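# Cleaning up a secondhand shape sorter

I have a weakness for old shape sorters. Every yard sale I go to, there's one sitting under a table with half its pieces missing and a sticky film over everything, and I can't leave it there. My friend Grethe Hafstein says I should stop (she's right), but I've gotten pretty quick at making them nice again, so here's how I do it!

**What you'll need**

- dish soap and a bowl of warm water
- an old toothbrush
- cotton swabs
- a little white vinegar
- two dry towels

First, shake it out over the trash. You'd be amazed what kids post through those holes - I've had raisins, a dime, and one time a whole folded-up bus ticket.

Next comes the top, and I go hole by hole. Round ones are easy, you just twist the toothbrush around a few times. The narrow slots and anything with points are where the gunk hides, so switch to a cotton swab dipped in soapy water and push it right into the corners. Stars are the worst. I do the star first while I still have some patience!
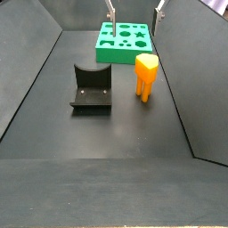
For anything that won't budge, mix 40 ml of vinegar into a cup of warm water, dab it on, and give it a few minutes before you scrub again. Please don't use this on painted wood. I took the finish off a really sweet Wetura set that way last June and I'm still a little mad about it. Plastic has been fine every time I've tried it, but test a spot on the bottom first.

Rinse with a damp cloth, pat it down, and leave it holes-down on a towel overnight. If water is still sitting in the openings in the morning, give it a good shake and leave it a few more hours.

Then try your pieces. Drop each one through its own hole, and then try it in all the others too, especially the hexagon and the octagon, which get mixed up constantly. If a piece sticks, look for dried soap on the rim before you reach for sandpaper (guess how I learned that).

Missing a piece? Trace the opening onto thin paper, cut it out, and keep the tracing in your wallet for the next yard sale. I found a replacement oval that way, in a 92-cent grab bag - it's the wrong color but it drops through beautifully.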